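Notebook, Larkley bench
01/10/2025

Gripper fault again on the Trerkier sim, same build as the last entry. Writing it down properly this time.

The job was the usual one: drive to the pick point, close, lift, carry to the drop point, open. The run stopped with the controller reporting "object held" and the arm refusing to go back for another pick. No object at the drop point. Reset the episode, same result. Restarted the simulator, same result, so it isn't left-over state.

Went through the log by hand. At step 1713 the close command goes out and the finger position changes as it should. The force reading jumps in the same step and the held flag goes true. The flag never clears after that, even when the open command is sent and the fingers report open. Force reading goes back to zero within 2 steps, so the sensor side looks all right. It's the flag.

Foltirby's wrapper sets the flag on a force threshold but only clears it on a "release" event. Release is only raised if there is an object ID attached to the grasp. If the fingers touch each other, or brush something with no ID, the flag goes up and nothing can bring it down.

Ran it 12 times with the threshold raised. It happens less often but still happens, so that is hiding it. Threshold put back to the old value.

Wrist view from the stuck state, floor vent side. Fingers apart, nothing between them, flag still true.
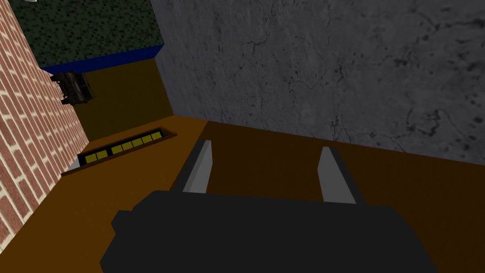 Hermenegildo Robles reckons the threshold should be left alone and the flag worked out fresh every step from finger gap and force together, with no release event at all. He also wants the arm to stop on a mismatch and not carry on, as the same wrapper is due to go on the Esquivel arm in March and a false "held" there would block the homing move.

Agreed on both. To do: patch the flag, add the mismatch stop, rerun from the same seed. Wrapper not to be copied to Esquivel until that's done. Old logs kept in the fault folder, don't delete.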